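Projects > Tamdale > Interviews

Setting the table at Tamdale: Loretta Nguyen-Tran on play kitchens

Last updated 14th March

Loretta Nguyen-Tran has been putting together play kitchens for nine years. She started with one box of plastic fruit for a toddler group and now looks after the kitchen sets for Tamdale, which lends toys to playgroups, waiting rooms and anyone else with a table and some small children. Mostafa Badawi runs the store and does the repairs. I spoke to them both over the course of a morning, mostly while they were sorting.

The first thing Loretta wanted to talk about was pans.

"People give us the food," she said. "We get carrots, we get eggs, we get more pizza than you could ever use. What we don't get is anything to cook it in. A child wants to tip something into something else. If all you've got is food, they line it up and then they wander off."

She puts real kitchenware in with the toys where she can. A full-sized pot or colander gets used more than the small versions, in her experience, and it lasts longer. Mostafa agreed about the lasting. He had eight toy saucepans on the shelf behind him, all waiting for handles.

"The handles go first," he said. "Then the knobs on the cookers. I can glue a knob but it won't turn after that, and they want it to turn."

A set from Tamdale has no fixed list. Loretta starts with a stove, adds one large plate and one bowl, and then picks the food by colour. She likes things that can be told apart from across a table. Red, yellow and orange do most of the work.

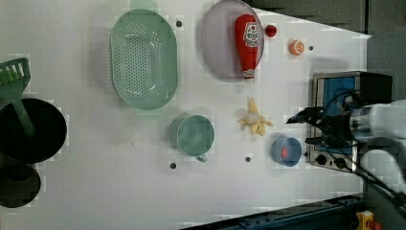
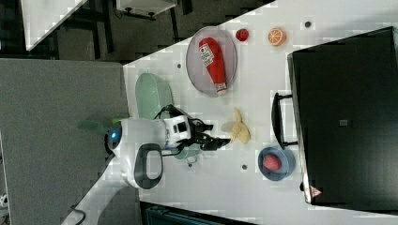
Toy fruit, the blue bowl and the ketchup bottle on its plate.

I asked whether the ketchup was popular.

"Ketchup goes on everything," Loretta said. "It goes on the banana. I had a little boy at Gebreyes who put it on every single thing I gave him and then served it to his nan."

Gebreyes is the nursery where she tried out her first full sets, one April, before Tamdale had a store of its own. She took along 100 pieces in two crates and left them out for the whole session. She came back with fewer pieces and a better idea of what to pack.

"Too much," she said. "Far too much. They couldn't see the table. They spent the time pushing things off the edge to make room."

Now she keeps the sets small and swaps pieces between loans. The whole store holds 1000 pieces, by Mostafa's last stocktake, and he would like it to be less. He keeps the records on paper, in a ring binder, with a page for each set. When a set comes back he checks it against the page, washes what can be washed and puts aside anything cracked.

"Warm water and washing-up liquid," he said. "Then out on a towel overnight. Anything with a seam takes longer. If you put it away damp you know about it the next time you open the lid."

They buy very little new. Some of the food has come from Flalel, a shop that was closing down its toy shelves, and the rest is donated. Storage boxes are from Grandesus. Mostafa complained about the lids at some length and then said he had ordered more of them.

Loretta is less bothered about pieces matching. She has mixed sets from different makers for years and says a child will happily serve a strawberry the size of an orange.

"Parents notice," she said. "They'll say, oh, that doesn't go with that. The kids have already made dinner by then."

I asked what she would tell someone who wanted to put together a set at home. She said to look in the kitchen cupboard before going to a shop. A spatula, a measuring cup and an old pan with no sharp edges would be plenty, with a few bits of toy food. She would leave out the cutlery to begin with.

"And tidy it away with them," Mostafa said. "Ask for the red things first. It's the same as cooking to them, it's just going in a different pot."

The next sets go out in April. Two still need a bowl.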